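Wukus: 지방선거 후보 토론 발언 데이터

개요

Wukus는 Gillthorpe 시의회 선거와 Drestthorpe 군의회 선거의 후보 토론 및 정당 후보 지명대회 발언을 발언 단위로 정리한 텍스트 데이터다. 발언 3005건이 들어 있으며, 각 건에는 발언자 구분, 행사 구분, 의제 태그, 원문 위치가 붙어 있다. 음성과 영상은 배포하지 않는다.

의제 분류, 발언 차례 분석, 질문 회피 여부 판정 같은 작업에 쓰는 것을 염두에 두고 만들었다. 득표 예측에 필요한 변수는 수록하지 않았다.

파일 구성

utterances.tsv 발언 본문과 메타데이터. 탭 구분, UTF-8, 첫 줄은 열 이름.
events.tsv 행사 목록. 주최, 장소, 형식(토론, 지명대회, 정견 발표), 진행자 유무.
topics.txt 의제 태그와 정의. 태그를 추가할 때는 이 파일을 먼저 고친다.
splits/ 학습용과 평가용 목록. 행사 단위로 나누었으므로 같은 행사의 발언이 양쪽에 섞이지 않는다.
CHANGES 판별 변경 내역.

열 설명

utt_id: 발언 식별자. 행사 식별자와 일련번호를 붙임표로 잇는다. 삭제된 번호는 다시 쓰지 않는다.
event_id: events.tsv의 같은 이름 열을 참조한다.
speaker_role: candidate, moderator, delegate, audience 가운데 하나. 대의원이 질의자로 나선 경우에도 delegate로 적는다.
party: 후보와 대의원에만 값이 있다. 무소속은 none, 확인되지 않으면 빈칸이다. 두 값을 합쳐서 처리하지 말 것.
topic: 의제 태그. 여러 개면 세미콜론으로 구분하고 주된 의제를 앞에 둔다.
text: 발언 본문.
src_line: 원 속기록의 줄 번호. 속기록에 줄 번호가 없으면 쪽 번호 앞에 p를 붙인다.

수집과 전사

원자료는 주최 측이 공개한 속기록과 회의 음성이다. 속기록이 있으면 이를 우선했고, 없는 행사는 음성을 직접 전사했다. 간투사와 말더듬은 지웠으나 말을 바꾼 부분은 남겼다. 겹친 발언은 시작 시각이 빠른 쪽을 먼저 적고 뒤쪽 본문 첫머리에 겹침 표시 [ov]를 넣었다. 알아들을 수 없는 구간은 [?]로 표기했다.

한 발언이 200어절을 넘으면 문장 경계에서 나누었다. 나뉜 발언은 utt_id 끝에 a, b 순으로 문자가 붙는다. 분할 전 본문이 필요하면 문자를 떼고 같은 식별자끼리 이어 붙이면 된다. 공백은 복원되지 않는다.

태그 부여

작업자 2명이 서로의 결과를 보지 않은 상태에서 태그를 달았고, 불일치 건은 Hanne Frandsen이 판정했다. 판정 전 태그는 배포본에 넣지 않았다. "예산"과 "지방세"의 경계에서 불일치가 가장 잦았다. 세율이나 감면을 직접 언급하면 지방세, 지출 항목이나 총액을 다투면 예산으로 정했다. 두 가지를 한 문장에서 다루면 복수 태그를 쓴다.

지명대회의 호명 투표 구간은 절차 발언으로 보고 procedure 태그만 달았다. 대의원이 호명에 답하면서 지지 이유를 덧붙인 경우에는 해당 의제 태그를 함께 단다.

알려진 문제

Drestthorpe 쪽 자료는 토론보다 지명대회의 비중이 높다. 두 지역의 의제 분포를 그대로 비교하면 행사 형식의 차이가 섞여 들어간다. events.tsv의 형식 열로 걸러서 쓰기를 권한다.

현직 후보의 발언이 도전자보다 길다. 진행자의 시간 배분 때문인지 후보 개인의 차이인지는 구분하지 않았다.

party 값은 행사 당시의 소속이다. 이후의 탈당이나 입당은 반영하지 않는다.

방청석 질문은 마이크 상태가 나빠 [?] 비율이 높다. 평가용 목록에는 방청석 발언을 넣지 않았다.

개인정보

후보 외 인물의 이름은 본문에서 [NAME]으로 바꾸었다. 거주지, 직장, 전화번호도 같은 방식으로 처리했다. 남아 있는 항목을 발견하면 본문을 옮겨 적지 말고 utt_id만 알려 달라. 확인되면 다음 판에서 해당 행을 수정하거나 뺀다.

이용 조건

연구와 보도 목적으로 쓸 수 있다. 재배포할 때는 이 문서를 함께 넣고 판 번호를 밝힌다. 특정 후보나 정당의 홍보물에 발언을 편집해 싣는 용도는 허용하지 않는다. 속기록 원문의 권리는 각 주최 측에 있다.

관리

전사 규칙과 배포는 Villads Hafþórsson, 태그 체계는 Hanne Frandsen이 맡는다. 보관본은 Þrastardóttir 문서고에 둔다.
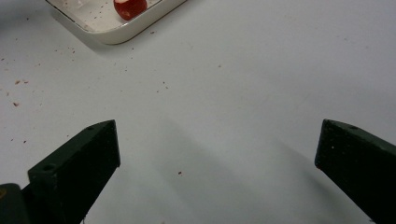
Drestthorpe, 4월

판 2 배포. events.tsv에 진행자 유무 열을 추가하고, 지명대회 호명 구간의 중복 행을 삭제했다. topics.txt의 "주거" 정의에 임대료 관련 조항을 보탰다. 이전 판의 평가용 목록으로 얻은 수치는 이번 판과 비교할 수 없다. Gillthorpe 보궐선거 토론은 속기록 대조가 끝나지 않아 싣지 않았다.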